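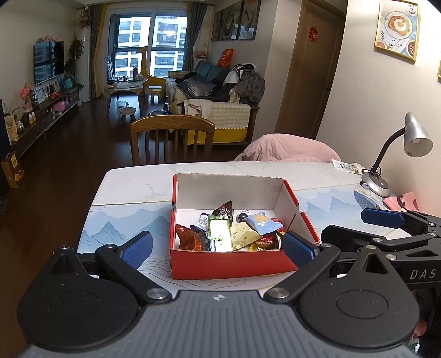
Wrapped snacks in a red cardboard box

Snack box subscription charged me for a full year after I canceled. Dispute it or wait?

Category: Money and Shopping > Subscriptions and memberships

Selorm Eshun

In October I signed up for one of those monthly snack boxes from a company called Skirnia. The ad said $4 for the first box, then $19 a month, cancel whenever you like. I know how these things go, so I put a reminder in my phone and canceled through their website the day after the first box showed up. I got a page that said "We're sorry to see you go" and figured that was the end of it.

It wasn't. My card statement now has a charge for $106 from Trirnent. I had never heard of Trirnent and spent an evening thinking my card number had been stolen. After digging through old email I found out Trirnent is the outfit that does Skirnia's billing. When I wrote to Skirnia they told me I had "paused my deliveries and accepted a discounted annual plan." I did no such thing, or at least I never saw a page that said so in words I would recognize. There was a screen with a big button about keeping my savings and a little gray link underneath, and I clicked the gray link.

They have offered me a credit toward future boxes. I do not want future boxes. I don't even want to think about pretzels for a while.

My sister says to call the card company and dispute it right now. A guy at work says that if you dispute before the seller has "finished their process" you lose automatically. Skirnia's last email says the review takes several weeks and asks me not to contact my bank in the meantime, which smells bad to me. Does anybody know how this works, and not just what their cousin told them? It's a regular credit card, not debit. I'm in the US.

Also, do I have to send back the box? I ate most of it.

Mawuli Aryee

I'd ignore the guy at work. I would also be very careful about any company that asks you not to talk to your own bank.

If you're in the US and this is a credit card, the federal rule on billing errors gives you 60 days to get a written dispute to the card issuer, counted from when they sent you the first statement with the bad charge on it. Some issuers are more generous than that, and a lot of them take disputes online or by phone, but the written notice is the part that protects you under the law. A seller's "review" doesn't stop that clock. I can't say Skirnia is stalling on purpose. I can say that if I were stalling, it would look a lot like several weeks of review.

You do usually want to show that you tried the seller first. You already have. One clear email and their reply is plenty for most banks. If you haven't put it in plain words yet, send something like this:

"I canceled my subscription and did not agree to an annual plan. Please refund the charge of $106 in full to my card. I don't accept store credit. Please send me a copy of whatever you believe shows my agreement to the annual plan."

That last line matters more than it looks. Companies love to say you agreed to something. Ask to see it. Sometimes what comes back is a screenshot of a checkout page with nothing on it tying it to you, and sometimes nothing comes back at all. Give them a few days and then file, whatever they say.

What to collect before you file:

The original ad or sign-up email with the price in it
The cancellation confirmation, if they sent one
Your statement with the Trirnent line on it
Every email between you and Skirnia, with the dates showing
Anything you accepted from them since, including credits

If they never emailed a cancellation confirmation, check your browser history for the page you landed on. It's weak evidence, but save it. Next time take a screenshot. I do it every time I cancel anything now, even the gym.

Do not use the credit. Don't click on it to see what it looks like either. If you spend it, they get to say you took a settlement.

About picking the right reason when you file: forms usually have a choice for "canceled subscription" and another one for "I don't recognize this charge" or fraud. Pick the canceled one. You did give Skirnia your card, and if you call it fraud the bank may cancel your card, send you a new one, and then side with the seller once the seller shows you placed an order. I've watched a family member do precisely this and lose a case that should have been easy.

As for the box, you paid $4 for it. Eat the rest.

One thing I don't know is how your particular bank treats these discount-screen sign-ups. Some reviewers see "customer clicked accept" and stop reading. If you get turned down, ask what the seller sent in and appeal with that in your hand.

Guido Bortolotti

Just cancel the card. Problem solved. They can't charge a card that doesn't exist. I do this every time and never had an issue.

Esi Agbenyega, replying to Guido Bortolotti

This gets repeated on every subscription thread and it's bad advice. Closing the card doesn't bring back money that has already been taken. It may not even block the next charge, as plenty of banks pass the new card number along to merchants with recurring billing. You have to ask the bank to stop payments to that merchant specifically, and then keep checking.

Guido Bortolotti, replying to Esi Agbenyega

Worked for me.

Dzifa Owusu

I mostly agree with Mawuli, with a couple of additions from having gone through something like it with a coffee subscription.

First, check whether you're truly canceled now. It sounds to me like Skirnia thinks you have a live annual plan that's on pause. Log in and look. If there's a renewal date sitting in the account, you can win the dispute on this charge and get hit again next year. Get them to say in writing that the account is closed and the plan won't renew.

Second, I would not trust those apps that claim to cancel things for you. I tried one named Clondeck. It found subscriptions I already knew about, missed the one I was angry about, and wanted a cut of any refund. It also asked for my bank login, and that was where I got off. Maybe it has gotten better. I'm not going back to find out.

Third, complaints. You can report it to the FTC and to your state attorney general's consumer office. I wouldn't expect either of them to get your money back. The FTC doesn't handle single cases, and my state office sent me a form letter. Even so, the coffee company refunded me shortly after I mentioned the state complaint in an email. Could be a coincidence. I lean toward no.

Where I differ a bit from Mawuli is on waiting a few days. Selorm has already asked and already been offered store credit in place of a refund. To me that's an answer. I'd send the email in the morning and file the dispute that afternoon.

And be ready for a temporary credit. The bank may put the money back while they look into it, and people take that as a win and stop paying attention. It can be reversed. Don't throw away your emails until you have a letter saying the case is closed.

Selorm Eshun

Thanks, this helps. Dzifa, you were right, there is a renewal date in the account and the only button is "resume deliveries." I asked them to close it and got a reply from somebody signing as the Nyarko Care Team, so that's a third company name, or maybe a department, who knows.

I sent Mawuli's email more or less word for word and filed with the card company after lunch, under canceled subscription. The woman on the phone said she had heard of Trirnent but wouldn't say more than that. I have to upload the emails tonight.

Still not sure I believe the part about keeping the box, but there's nothing left in it now except one granola bar nobody in my house will touch.

Mawuli Aryee

Make sure you get a case number when you upload, and write down the name of whoever you talked to. If the Nyarko people write back with anything about a "goodwill offer," read all of it before you reply.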